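Giving Up Paper Towels, Five Months In

December 25, 2025

I stopped buying paper towels in July. I said I would write about it once I had done it long enough to have an opinion, and the house is quiet this afternoon, so I have the time.

The reason was mostly money and a little bit the closet. We have one hall closet, and the bottom half of it was always a twelve-pack of paper towels. I went back through the grocery receipts for the year before and the total came to $205. That isn't a fortune, but it was more than I would have guessed, and all of it went in the trash.

I already had a bag of fabric in the spare room. Some of it was old pillowcases, some was remnants I had bought for sewing projects that never got sewn. I cut it all into pieces close to the size of a dish towel and hemmed the ones that looked like they would fray. A few I left raw to see what would happen. They frayed. If you are going to do this, hem everything the first time. It took me an evening to do the batch and another evening to redo the ones I had skipped.

Cotton is what you want. I had some polyester blend in the bag and it just pushes water from one side of the counter to the other. Flannel is the best of everything I tried, and old T-shirts are good too, though they curl at the edges. Printed quilting cotton is stiff for the first few washes and then it's fine.
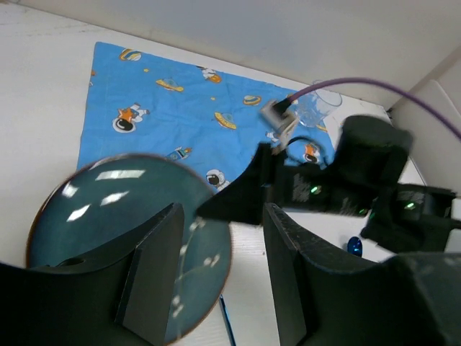 The part that took some thinking was where the dirty ones go. At first I dropped them in the regular laundry basket, and by the second week the basket smelled like old soup. Wet cloths can't sit in a pile. Now there is a wire bin under the sink with nothing else in it, and anything wet gets hung over the edge until it dries and then falls in. I wash the bin's contents twice a week, on hot, with no fabric softener. Softener coats the cotton and it stops picking up water. I didn't know that before and I had been using it on our bath towels for years.

Alex was not sold on the idea. The objection was bacon, and it was a fair one. You do not want bacon grease in your washing machine. We now drain bacon on a rack over a sheet pan, which makes crisper bacon anyway, and pour the grease into a can. For the pan itself I keep a stack of the brown paper bags from the bakery and tear off a piece to wipe it out before washing.

The other hard one was the cat. Tang is fourteen and throws up on the rug a couple of times a month. I tried using cloths for that and I will not be doing it again. I keep one roll of paper towels on the top shelf of the closet for Tang only. That roll has to be reached with the step stool, and I think that has done more to change our habits than anything else. In five months we have gone through two of them.

My neighbor Tsung-han Lau gave me a tip I have used ever since: sort by job and keep the jobs apart. He does it by color. Ours are such a mix that color wouldn't work, so I go by where they are kept. Kitchen cloths are in the drawer next to the stove, cleaning cloths are in a shoebox in the bathroom, and the really stained ones go out to the garage. A cloth can move down that list but never back up. 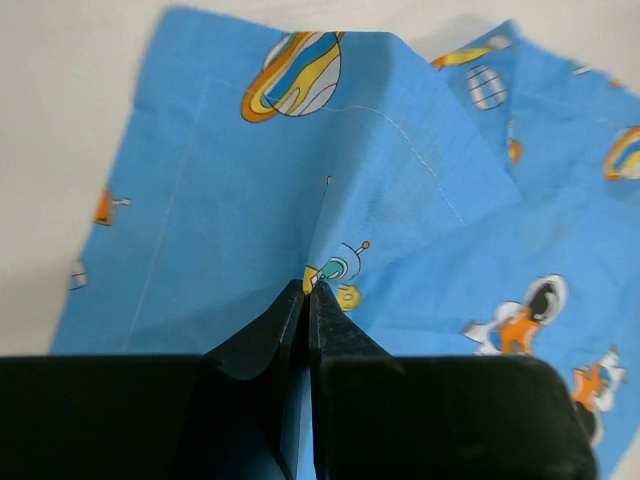

Folding lasted 8 days. I had seen pictures of drawers with everything standing up in neat little rows, and I did that for a while, and then one morning I put them in the drawer in a heap and nothing bad happened. They come out of the drawer the same either way. If you like folding, go ahead. I now spend no time on it at all.

As for the money, I bought thread and one wire bin, and the bin was $7 at the hardware store. The extra laundry must cost something, but most weeks the cloths fill out a load I would have run anyway - so I can't point to a number on the water bill. I'm counting it as a clear savings even with Tang's roll.

I did look at ready-made ones before I started. They are nice, and some have snaps so you can wind them onto a paper towel holder. I couldn't see paying for snaps. If you don't sew, bar mops from a restaurant supply store are cheap and already hemmed, and my sister has been happy with hers.

Next I want to do something about napkins. We have six cloth ones that only come out on holidays, and they came out last night, and they are in the wash now with cranberry on at least two of them. I'll try cold water and dish soap first. If anyone has a better method for cranberry, leave it in the comments.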